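**Second-Hand Toys and the Town Exchange: A Study of Reuse in Brallham**

Iker Arroyo
Community Studies, Term Project
3 Feb 2021

## 1. Background

Brallham has had a toy exchange since before I was born. It runs out of the old seed store on Zistell Street and works on a simple rule: a family brings in toys their children have outgrown and takes home the same number of others. No money changes hands unless a family has nothing to bring, in which case they pay a small fee per toy.

My project looks at which toys come back, which ones stay on the shelf, and why. I picked the subject because my younger cousins use the exchange, and because the class reading on household waste said very little about toys. Most of what I found in the library was about packaging.

## 2. Method

The exchange keeps a paper ledger. Every toy that comes in is written down with a type, a material and a date, and the line is crossed through when the toy goes out again. I was allowed to copy the ledger from August to the end of the year. That gave me 2,927 lines. I typed them into a spreadsheet and sorted them into eight groups by main material: hard plastic, soft plastic, wood, plush, knitted or crocheted, paper and card, metal, and mixed.

I also talked with 12 parents. Seven of them had used the exchange for more than a year. The interviews were short and I took notes by hand. I asked everyone the same questions in the same order, except for the first two parents, who I talked to before I had finished the question sheet.

The ledger has gaps. Some lines have no material written down, and the handwriting changes a lot. Where I could not tell what a toy was I put it under mixed, so that group is larger than it should be. A toy that was brought in twice also shows up as two toys.

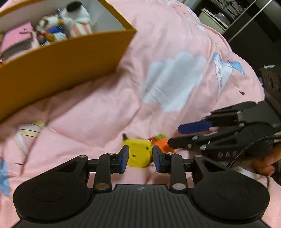 ## 3. What the Ledger Shows

Hard plastic toys are the biggest group by far. They come in fast and go out fast, especially vehicles and building sets. Incomplete building sets are tipped into one large tub and given away by the scoop, and the ledger counts a scoop as one toy.

Wooden toys come in much less often, and most of them leave within a few days. Parents told me they look for them. One father said he had been asking for a wooden train since the summer and had missed it twice.

Plush toys are the problem group. They arrive in bags after the holidays and many of them are never crossed out. The exchange stops taking them when the back shelves are full. Several parents said they did not want a plush toy that another child had slept with, even a clean one, though the same parents had brought plush toys in.

Paper and card toys, mainly puzzles, do fairly well if the box is taped and somebody has written "complete" on it. Without that note they sit.

## 4. Knitted and Crocheted Toys

I had not planned to give this group its own section. It is small, but it behaves differently from plush, even though parents of babies use the two in much the same way. 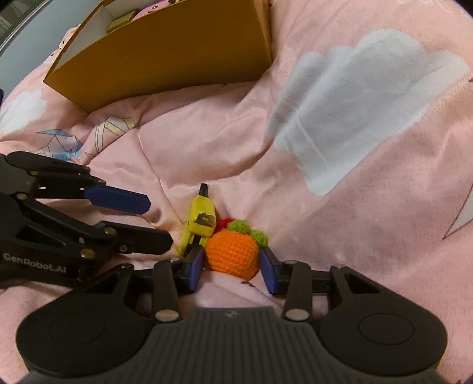 Handmade toys come in two ways. Some are outgrown, like the rest, and some are made for the exchange by people who have no children at home and want to use up yarn. The second kind is usually simple in shape. A crocheted ball is the usual first project, and a plain one needs only one color of yarn, unlike the orange one with green leaves on the pink blanket. Food and animals come next, and dolls are rare. The makers I met said they follow a pattern booklet by Lò, which is passed around in photocopies with notes in the margins.

These toys go out quickly. Parents gave different reasons: they can see how the toy is made, they can wash it, or they know who made it. One mother said she would mend a crocheted toy but would throw out a plush one with a split seam. I think mending matters more than I expected, and I would ask about it directly if I did the interviews again.

## 5. Comparison With Pornonthorpe

Pornonthorpe has a similar exchange but charges for every toy and does not ask for anything in return. I visited it one afternoon. Its shelves were neater and had more empty space. The manager told me they turn away plush completely. They do not keep a ledger, so I could not compare numbers, and this section rests only on what I saw and was told.

## 6. Suggestions

- Add a column to the ledger for condition.
- Write "complete" or "parts missing" on every puzzle box when it comes in.
- Set a limit on plush toys per family in the weeks after the holidays.
- Keep a mending basket with thread and yarn near the door.

My spreadsheet has been given to the exchange along with a list of the ledger lines I could not read.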